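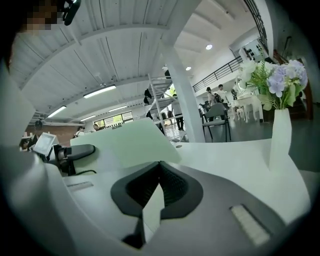
Po-yen Fung wrote that the lights in the big hall were buzzing again, that it was worst near the white pillar, and could somebody please deal with it before people started humming along.

Hall log, Herkmont
April 14, 2026, by Vilmos Jakab

Ticket reopened. I closed it in March with the words "buzz gone", which I would now like to amend to "buzz resting".

First suspect was the long fluorescent fittings. Switched them off from the panel by the door and the hall went dim and the buzz carried on, quite cheerfully. Switched them on again. Same note, same volume. Left them off for 12 minutes in case it was sulking. No change.

Second suspect was the round recessed lights. Also innocent. I have apologised to the electrician at Bakos, who told me as much last month and was not believed.

Third suspect, the air conditioning on the wall. Turned it off at the remote and got silence, then a tick, then the buzz at about half strength. So it is part of the trouble and has company.

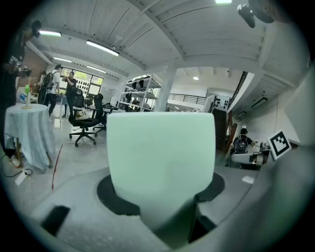 With the air conditioning still off I went after the other half. Pulled the plugs from the floor power strip one at a time, having asked first (one person had not saved their work and we have agreed not to discuss it). Fourth plug out, total quiet. It belongs to a Rimow charger which is warm, heavy and older than the lease. Put it back in, buzz returned. Did this 2 more times for the pleasure of being right.

Done so far:
Charger labelled DO NOT USE and put in my drawer.
Loose screw on the air conditioning cover tightened. Buzz down to a mutter.
Lerusberg asked to quote for a service. They quoted 50 for the visit and would not say what the visit includes.

Still open: the mutter. Po-yen can hear it and I can't. Leaving the ticket at "waiting on supplier" until the service is booked.

Herkmont building desk, extension 19. Copyright Herkmont. Back to top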